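2 min read

To: Surnlow sewing and mending list
Subject: Re: folding T-shirts on a slippery table

A member wrote on October 27, 2022:

> I sort the donated clothes for our swap shelf and I fold
> everything on one big table. The cover is smooth and the
> T-shirts slide away when I pull a sleeve. My piles come out
> crooked. Do you put something under, or do you fold in
> another way? Also, which side do you begin with?

Dear all,

I had the same trouble when I started to fold for the Satar swap in March. We had 357 T-shirts and one table with a plastic cover, so I got some practice. I do not put anything under the shirt. A towel holds it well, but then the towel makes its own wrinkles and I must smooth two things.

My way is the following.

1. Lay the shirt flat first, and do not hurry with this. I like to have it sideways, with the hem to my left hand and the collar to my right. Then I do not need to stretch my arms over the table for the far sleeve - I only lift it and bring it back over the body. Press from the middle to the outside with a flat hand. Small creases can stay.

Three pictures of something green and dark tables. The second one has the shirt spread out sideways, as I mean it.
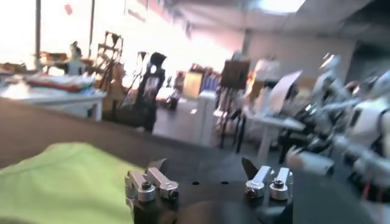
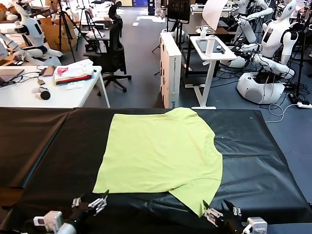
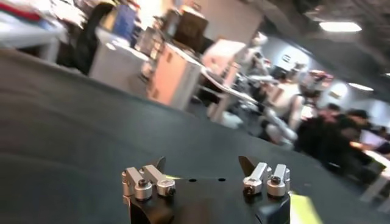

2. Bring in the sleeves. Put one hand on the shirt near the collar and keep it there. With the other hand take the sleeve by its end and lay it over. If you pull without holding, the whole shirt comes with you. This was my mistake for a long time.

3. Fold the sides to the middle, then the hem up to the collar. For the Hajji shelves I fold once more, for the Gralik boxes I do not, they are wide enough.

For your last question: I begin with the sleeve that is farther from me. I think it makes no difference, but please correct me if somebody has a reason for the other one.

Greetings to all, and thank you for the buttons.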